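Last change of this file: Jul 23, 2018. Please read it before you download the episodes.

# Bokaldale Box Handling Set

This repository holds 2,066 teleoperated episodes of a two-armed robot working with small cardboard boxes. We collected them to train a policy which copies the operator, so every episode is a complete recording from the first arm movement to the release. The work was done in the Drerkavden hall by two operators, Lindalva Moura and Tharindu Bandara.

## What is in an episode

Each folder contains the colour video from the head view, the joint positions of both arms, the gripper commands and one text label in English. The labels are short, for example "put the small box in the large box". The two arms do not carry the same gripper. For this reason, the actions of the left and the right side must be normalised separately, and you should not mirror one side to make more data.

The unloading area is the most difficult part of the set. A small box can hang on the rim of the large one, held only by a flap, and the operator must decide if the arm should lift it again or let it go. 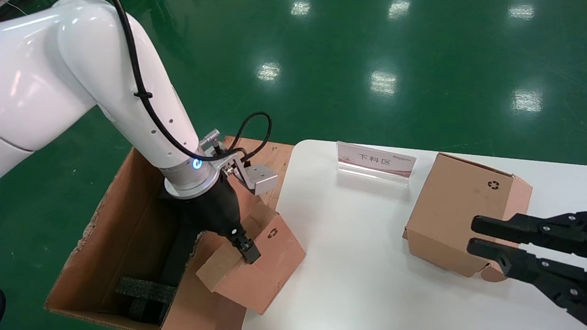
**Are the failed attempts kept in the set?**

They are kept, in the folder `failed`, with the same file layout as the good ones. We do not use them for the baseline, but you may want them for a success classifier.

## Labelling

Lindalva marked the start and the end of every grasp by hand. Tharindu checked her marks with the Majumder viewer and corrected them where the gripper was already closed before the mark. When the two of them could not agree, the episode has `grasp_end: null`. Please treat this value as unknown and not as zero.

## Known problems

- Episodes from March have the joint data at 10 Hz. All later ones are faster, so resample before you mix them.
- The floor is glossy and reflects the ceiling lights. A colour threshold will not behave well on it.
- Some signs on the tables are in Chinese. We did not translate them in the labels.

## Loading

```
python load.py --root ./bokaldale --split train
```

The loader needs the Emell package, version 2 or newer. With an older version it will start, but the gripper commands are read in the wrong order.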